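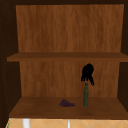
The hard part of clearing a kitchen cupboard is the shelf above. Any gripper can reach an object on an open table, where there is room to come straight down. Put the same object inside a cabinet and the arm has to get in under one board, stay off the back panel and come out again holding something, all without knocking the sides.

Berell, which fits out small kitchens for supported housing, wants to know which hand copes best with that. It has been looking at robot arms that could fetch and put away items for tenants who can't reach or grip well. Before buying any hardware, the company asked the simulation group at Daltarura to run three grippers through the same virtual kitchen and compare them. The work began in September and I spent two days watching it on a large screen in a small office.

The task is dull by design. A cabinet has two open compartments. The upper one is left bare. On the lower shelf stands a slim green bottle, with a bunch of purple grapes lying to the left of it. The gripper has to pick up one or the other, carry it out past the front edge and put it down on a worktop. Then the kitchen resets, the objects shift a little and it starts again.

The two objects were chosen because they ask for different things. A bottle is tall and narrow, so it tips if one finger touches before the others. It also takes up much of the height in the compartment, leaving little space for a hand to come in over the top. Grapes are low, uneven and soft. A hand that closes firmly enough to lift the bottle will ruin them, and in the simulator they are given a squeeze limit. Go over it and the run counts as failed, even if the bunch reaches the worktop.

Three hands were tested. The first is a plain two-jaw gripper of the sort found on packing lines. The second is a suction cup on a short stalk. The third, and the one Berell was most curious about, is a black hand with a rounded body and several finger-like prongs that close inwards together. It is sold by Paulauskas, a firm that until recently made fittings for laboratory equipment.

Each hand had 1023 attempts, split between the two objects. They shared the same arm, the same controller and the same camera position, so that any difference in the results could be put down to the hand. Daltarura had tried letting each maker supply its own settings in an earlier study and found it was mostly comparing the people who had done the tuning.

The suction cup was the quickest on the bottle and the worst on everything else. It could take hold of the cap from above, but the bottle swung on the way out and often caught the side wall. On the grapes it hardly managed a lift. The group kept it in the tables for completeness and moved on.

The two-jaw gripper did better than Berell expected. It came in low from the front, took the bottle round the middle and backed out along the same line. Its trouble was with the grapes, where the jaws either closed on air or pressed too hard on the berries in the middle. Lifting by the stem was tried as well. It worked when the stem faced the arm and failed when it pointed away.

The Paulauskas hand was slower than both. Coming down over the neck of the bottle it needs the fingers spread, and spread fingers need clearance. With the shelf at its normal height, the rounded body sat very close to the board above. The controller would sometimes stop the arm 4 or 5 centimetres short and try again from another angle – safe, but tiresome to watch. Once the fingers were in place, though, the bottle rarely slipped, and it was the only hand of the three that could gather the grapes from above without going over the squeeze limit.

Raising the middle shelf by 6 centimetres removed most of the stops. That is a useful finding for a company that makes cupboards, and Berell has already asked for a second round with the shelf height as the main thing being changed.

How far any of this carries over to a real kitchen is an open question. The cabinet in the simulator has clean wood grain and square corners. Its shelves don't sag, its bottles aren't greasy and the light never changes. The squeeze limit for the grapes is a guess based on a few bench tests. Daltarura says the ranking of the hands should hold, but that the success rates will drop, and it would not say by how much.

The next stage is a physical rig at Lanska, where Berell has a showroom with a working kitchen. Only the two-jaw gripper and the Paulauskas hand will go. The arm is on order and the cabinet will be built with a shelf that can be moved up and down on pegs. Grapes will be bought locally.

Reading time: 5 minutes
6 comments

Related articles
Why cheap wrist cameras struggle with glass
Choosing a controller for a small workshop arm
Soft fingers or hard jaws: a buyer's guide
Kitchens that fit the people who use them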